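From: Peiyu Wei
To: Tenutura members list
Date: Saturday, December 31, 2022
Subject: Re: [members] Sorting out the seed swap stock

Yufang Liang wrote:
> I went through the two tins in the hall cupboard last night. There are
> 83 packets left over from the October swap and a good few have no year
> on them. Do we keep the undated ones or bin them? Also, does anyone
> mind if I put the beans somewhere else? They take up all the room.
> And what did we decide about ordering from Gavalas?
> Yufang

Thanks for going through them, Yufang. Replies in the order you asked.

Undated packets: keep the tomatoes, beans and brassicas, and bin any parsnip or onion. Parsnip is hardly worth sowing after the first year and we had complaints last spring from people who got bare rows. If you aren't sure about something, put ten seeds on damp kitchen paper and see what comes up after a fortnight. I can take a batch home and do the same.

Beans: move them by all means. The runner beans from the Drular plots were saved in paper bags and should stay in paper until they go out. The rest can go in jars, as long as the jars live on the bottom shelf away from the pipe.

For the small packets I would like to stop using tins. You can never find anything in them and the lettuce always ends up at the bottom. Something with divisions in the top and a drawer underneath would do, with the flower seed kept separate in the drawer.
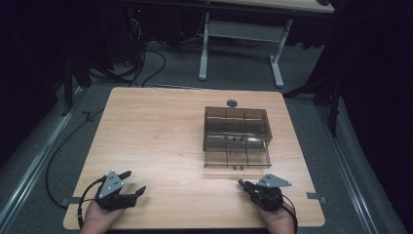

The smoky-brown organiser, divided top and front drawer.

Packets would have to be folded down or the seed put into smaller envelopes. I have 600 of the little brown ones left from the Trosta order, so we don't need to buy any.

Gavalas: we agreed to share one order and split the postage. So far I have names from nine plots. Their minimum for the trade price is 380 and we are still short of it, so if anyone wants seed potatoes or onion sets please write to me directly, not to the list. I will send the order off once we reach the minimum. Last year's prices no longer apply, by the way – the new list has first earlies up quite a bit and shallots slightly down.

One more thing. Whoever borrowed the label punch, could it go back in the cupboard before the next swap? The key code is still the same.

Peiyu
Plot 14, top end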